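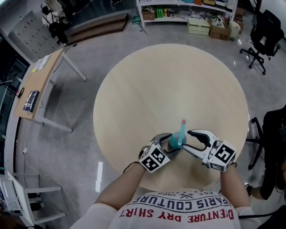

Round table, main room, from the seated position. Teal bottle-shaped object with pink cap at centre.

Juronach Workroom: Furniture and Storage Gallery

This page records the furniture, storage and floor finish of the Juronach workroom, on the upper level of the Moriarty building. It is intended for groups preparing a booking and for anyone specifying a similar fit-out on a modest budget. The room was last rearranged in February and the notes follow that layout. The entries below all refer to the one view, taken from the near side of the round table and looking across the floor to the storage wall.

Round table
Light wood top, pale beige, faint grain. The round shape was preferred to a rectangular bench so that a seated person can reach the full working area without changing chairs. The top is 90 cm across. Wipe with a damp cloth and dry immediately. Solvent cleaners dull the finish and should not be used. Felt pads are fitted to the feet and are replaced at the start of each year.

Tabletop objects
The teal bottle shape has a rounded base and a slim, lighter neck. Tall, narrow items of this kind are the most easily knocked over and are best worked on near the centre of the table. Small caps and lids go back on before an item is returned to storage - loose ones tend to end up under the shelving.

Floor
Glossy grey, continuous through the room. The finish reflects strongly in daylight, and users who find the glare tiring may prefer to sit with their backs to the glass. Dry mop daily, neutral detergent weekly. Rubber-soled furniture leaves marks that need a white pad to lift. No adhesive tape is to be applied to the floor without prior arrangement.

Desk
Light wooden top on white metal legs, placed beside the dark glass. It serves as the paperwork position and is not rated for heavy equipment. The papers are kept toward the far end, with a dark blue book or box nearer the front. One black cable hangs from the edge toward the floor. A cable tray has been priced with Cusow and will be fitted under the top when stock arrives.

Pegboard
Mounted panel with small hooks and hung items, near the black and white equipment stand. Hooks may be moved, but users are asked to restore the original arrangement at the end of a session. Heavier tools belong in the drawers.

Low platform
Long, wooden, set directly on the floor next to the pegboard area. Suitable for staging boxes during a changeover. It is not a seat or a step.

Shelving
White unit against the far side of the room, holding assorted items. A cardboard box occupies part of the lower shelf, and a row of green bottles stands beside it. Heavy contents go low. The unit was supplied flat by Prorura and assembled on site by 2 people. Shelf heights are adjustable, although the current spacing suits most of what is stored.

Drawer unit and boxes
Cream-coloured plastic drawers in front of the shelves, with a cardboard box and a white container close by. A further stack of cardboard boxes stands to the right. Flattened cartons go to the recycling cage on the ground floor, not back into the stack. Labels should face the room.

Bookings
Sessions are booked in blocks of 2 hours. Quote room 606 on all correspondence. Requests for a changed furniture layout should be made with the booking - the standard layout is used in all other cases.

Page updated Monday, February 19, 2018.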